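From: Dace Hunt
To: Flolmont household list
Date: 2025-07-22
Subject: Re: hair bits and bracelets, one box or two

Jozef Dewulf wrote:
> Does anyone keep hair ties and jewellery in the same box? Ours are
> all in one drawer and the bracelets come out with clips on them.

Same here until the weekend. I used the lid of a shallow box as a tray and put it on the round table, on the checked cloth with the stars.

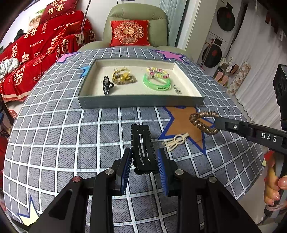
The drawer gave up 46 pieces, more than I would have guessed. Elastics that had lost their stretch went in the bin, 14 of them. I kept every black snap clip, as those are the ones that get borrowed in March when the dance classes start.

Coil ties are the nuisance. They grab anything with a chain or a prong, so I wouldn't store them with charms.

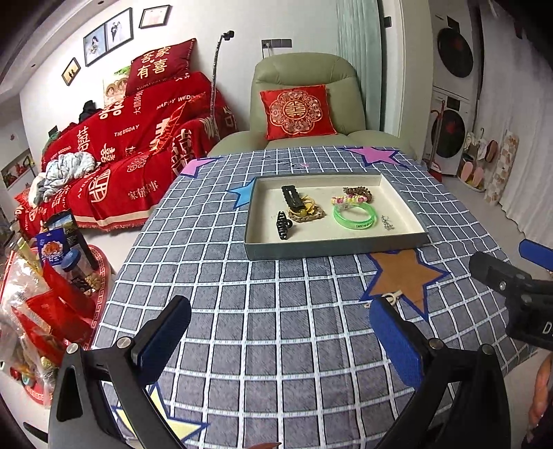
The bangle is staying with the bracelets — it's too wide for the small Boltau box anyway. That one has five compartments and I've given two to clips, one to coils and one to scrunchies. The last is for small metal ornaments, which scratch if they rub together.

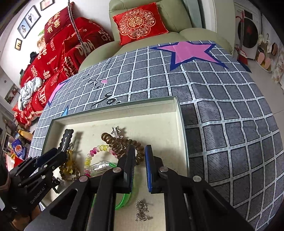 Jozef wrote back off-list that he'd put the coils on a cardboard tube instead and leave the box for clips. I might try that with the colourful ones.

Dace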